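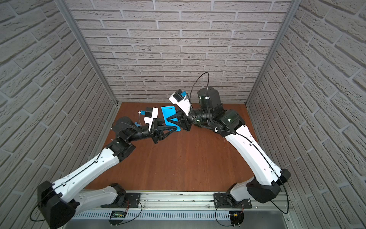

Claltau README, last touched 3/15/18

Claltau is our robotics club's two-arm folding project, and this folder is everything we recorded for it this semester at the Erkwood bench. I started it because I wanted something harder than stacking blocks, and boy, did I get it! Both arms sit on one rail at the front of the table, so when they have the blue cloth between them the wrists end up really close together, and most of our early code was just about keeping them from bumping. Femke Postma wrote the part that handles that (see katona/limits.txt, and please don't change the numbers without asking her).

What's inside: 930 short runs, sorted into 5 folders by who was driving. Each run has the joint log, the wrist views and the fixed view. Folder 4 is mostly mine and it's kind of messy, sorry. I was still learning the controls back in August and I let go way too early a lot. 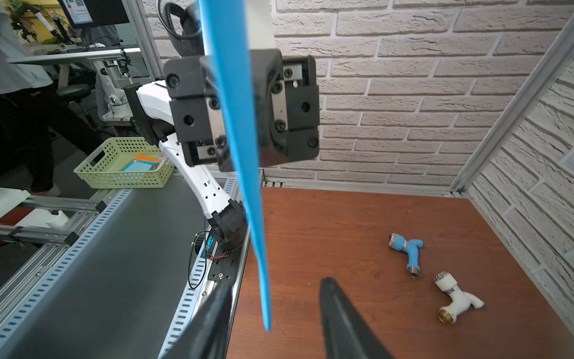

The logs are plain text, one line per time step, left arm first and then right. If a run ends in _x we stopped it by hand, so skip those for training (or keep them, I'd love to know if they help). Some 3 hours of the total is practice driving with no label at all.

Still to do: clean up the names, finish the labels, and get a smaller version ready for the Clivbridge meet so other teams can try it on a laptop.

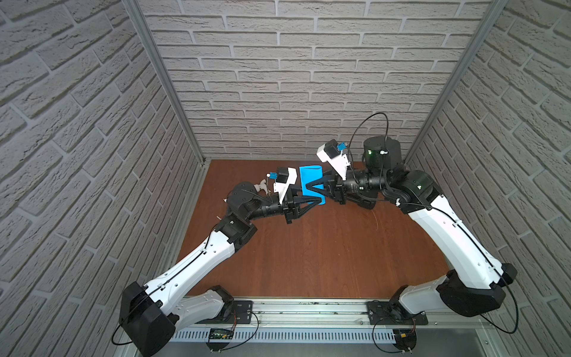 Fixed view: both grippers at the folded blue piece.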